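Old Office Computers Get a Second Life at the Plinddale Repair Room

I dropped by the Plinddale repair room on Friday thinking I'd stay ten minutes, and I was still there at lunch! The big job right now is a pile of retired office computers from Isby, which handed them over in March so they could be fixed up and passed on to local families.

Khôi Triệu had one open on the bench when I came in – side panel off, processor in its socket, all four memory slots above it empty. He likes to check the board before any memory goes in, and he wasn't going to be hurried by me.

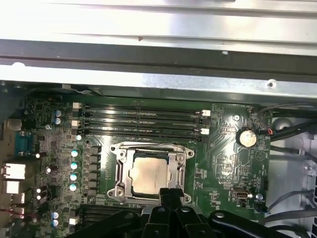
Memory is what they're short on, by the way. Diễm Đinh told me the group has set aside $2000 for parts, and $1073 of it has already gone, mostly on drives (plus a box of thermal paste that she swears will last forever).

If you have desktop memory sitting in a drawer, they'd love to see it. Drop-off is at the side door on Friday afternoons, and Diễm will test it while you wait.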